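Student Team Members Wanted: Two-Arm Assembly in Simulation
Cusbridge Robotics Club, Prulletti Group

We are looking for 3 new people to join the Prulletti group for the coming term. Before you apply, please read the whole page, including the parts that sound discouraging. Past calls for this club promised "hands-on experience with cutting-edge robots" and we lost half the new members by the fourth week. The robots are simulated. Your hands will be on a keyboard. If that is a disappointment, the club's soldering evenings are open to all and there is no form to fill in.

What the group does

We enter the Lacroix Challenge, a student competition in which teams write control code for robot arms working on timber joints. The organizers hand out a simulated workspace with beams, posts, blocks and pegs, and the teams have to get the arms to bring the pieces together in the right order without knocking over everything else. It sounds like a carpentry exercise for first-years, and a patient teenager with a mallet would beat every team in the league. We think it is a good problem anyway, for reasons that have more to do with contact and planning than with carpentry.

Our current work is on the post-and-beam task. The post has two brass pegs on one side, the beam has to be supported along its length, and more than one arm has to work in a small space. Most of our arguments this year have been about where a gripper should go while another one is busy.

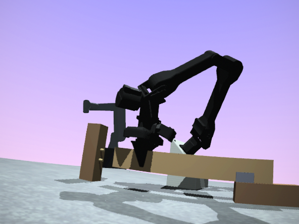 What you would be doing

There are three places, and they are different jobs. Say in your application which one you want. You can name a second choice.

1. Grasp planning. You would work on how the black gripper fingers approach a part and how much room they need. At the moment our planner treats a beam as a box and is much too sure of itself. You should be comfortable with basic geometry and with reading code that somebody else wrote in a hurry.

2. Perception. You would work from the simulated camera views. Some of those views are lovely and wide, with the whole layout on show. A good many are not. When a camera sits close to the gripper, one part can fill the middle of the view and block whatever is behind it, and the shadows on it have harder edges than the part does.
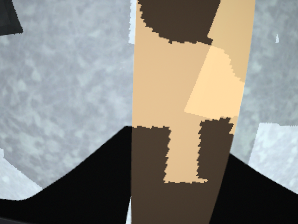
Any method that assumes a clear outline and even light will do well on the wide views and badly on the close ones, and we have three folders of abandoned work to prove it. We are not interested in hearing that a bigger model will fix this unless you are willing to run the comparison yourself and report it when it doesn't. The job is partly writing detection code and partly going through views by eye, sorting the usable ones from the hopeless ones. The second part is dull. It is also where we have learned the most.

3. Testing and records. You would run the test set, keep the log, and tell the rest of us when our results do not hold up. The full set is 1105 starting layouts, and it has to be run again after every serious change to the planner. We badly need someone for this place and it gets the fewest applicants every time, probably on account of the title. The person who does it well usually ends up knowing the system better than anyone else in the group.

What we don't claim

We don't claim that this will get you a job. A former member might tell you that it helped, and it may have, but we have never checked.

We don't claim that code that works in the simulator would work on a real machine. Friction is simplified, the wood never splits, and no beam in the challenge has ever been warped. Anyone who writes "solves robotic construction" in the team report will be asked to take it out.

We also don't promise a good placing. Last season we entered under the team name Catirel and finished in the bottom third, mainly through entering a planner that had been tested on 14 layouts by the person who wrote it. (Hence place number three.)

What we need from you

You should be enrolled at Cusbridge, in any department and any year. You need to have written programs in some language, long enough that you had to come back to one later and work out what you meant. Python is what we use, but you can pick it up as you go.

No robotics course is required. We have had mixed luck with people who have taken several.

You do need six hours a week during term. One of those is the group meeting, at 5:30 p.m. in the small computer lab, and the other five you can arrange as you like. Please don't apply if you are already in two other clubs and hoping it will work out – it won't, and we will be the ones rewriting your section in the last week before the deadline.

You don't need your own powerful computer. The lab machines run the simulator well enough. An older laptop will open the recorded views and the logs but will crawl on anything else.

What you get

There is no pay. Members get a lab login, a share of the computing time, and their names on the team report if they contributed to it. The club covers the competition entry fee of $295. If we reach the final round, travel is up to each member, and you should know that before you start rather than after.

Course credit is possible in some departments. Ask your own advisor, in writing, and don't take our word for it.

How to apply

Send one page, in plain text, to the club inbox with "Prulletti" in the subject line. Tell us which place you want and describe one thing you built or tried that went wrong, with enough detail that we could follow what happened. Skip the paragraph about having been passionate about robots since childhood. We don't need a résumé, a transcript or a letter of support.

Applications close at the end of January. Everyone who writes will get an answer, and we will ask a few people to come to a meeting and sit through a test run with us. It takes most of an evening and there are long gaps when very little happens, so bring something to read.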